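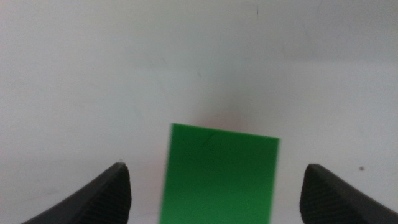
Are the Brorna cubes worth buying if you already own a box of blocks?
I'd say get them if you want a few plain, solid colors and nothing printed on the sides.

I ordered mine from Panby in February, after my neighbor Ezequiel Tapia went on and on about them (he goes on about most things, bless him), and they came to $24 with shipping. A bit steep, I know — but I've grown so fond of them!

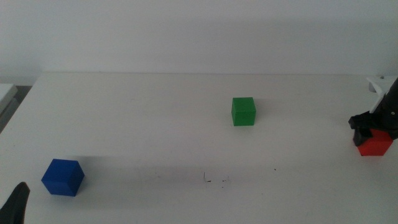

My old Vosten set had stickers that curled up within weeks, and I spent far too many evenings picking at the glue.
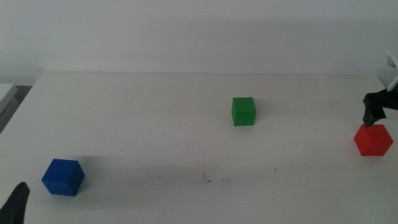
Color is what won me over in the end. I do love a proper red, and I'm fussy about blue. Set out on a white table, the blue, the green and the red each stand out beautifully, and the corners look a little rounded on the blue one. I'd happily buy a yellow if Brorna ever made it.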